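Clevcombe Garment Cell: Maintenance and Setup Meeting
Minutes, 6/14/26

Present: Ebony Ruawai (chair), Angus Tawhiri (minutes), two operators from the Halliday floor team
Apologies: Rukano service desk

1. Previous minutes
Accepted with one correction. The spare wrist cable is kept in cabinet 7, not cabinet 10.

2. Left hand, finger pads
Angus replaced the pads on the left hand after the last meeting. The old ones had gone smooth along the inside edge and were letting knit cuffs slip. The new pads are from the same Ruvaline pack as the ones now on the right hand. Ebony asked that both hands be changed together from now on, even if one side still looks good. Agreed.

The strap over the left gripper should be checked for fraying when the pads are changed. Angus to add a line to the maintenance card.

3. Right arm cable
One operator reported that the cable below the right hand had been rubbing on the clamp ring at full reach. Angus rerouted it with more slack and ran 73 cycles without a fault. Ebony wants another look after a full week of shirts before the item is closed. The connector is to be hand tightened only.

4. Stand position and lift height
There was a long discussion of where the stand should sit. With longer garments the middle of the cloth hangs low between the arms, and the operators have been moving the base by eye to suit. This puts the taught positions out for the next shift.

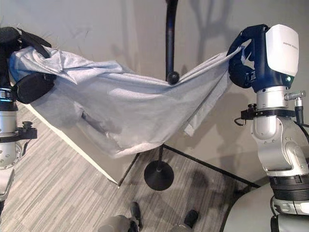 Item 4: gray garment held between both hands at the stand, with the middle hanging low.

Angus proposed taping the base outline on the carpet and leaving the stand there for all sizes. Lift height would then be changed in the program. One operator pointed out that tape does not hold well on that carpet and has to be redone often. Ebony suggested a cut mat with a round hole for the base. Angus will price one.

Until the mat arrives, the base stays on the current mark. Anyone who moves it must write it in the log and rerun the 3 reference points before starting work.

5. Backup of taught positions
The last good backup is from December. Ebony said this is too old, given the changes to both hands. Angus to take a new one once item 4 is settled and send a copy to Rukano.

6. Other business
The small hex driver is missing from the cell toolbox again. Halliday team to check their own bench.

Actions
Angus: maintenance card, mat price, new backup
Ebony: review of right arm cable
Halliday team: hex driver, log entries for any stand move

Next meeting to be set when the mat price is in.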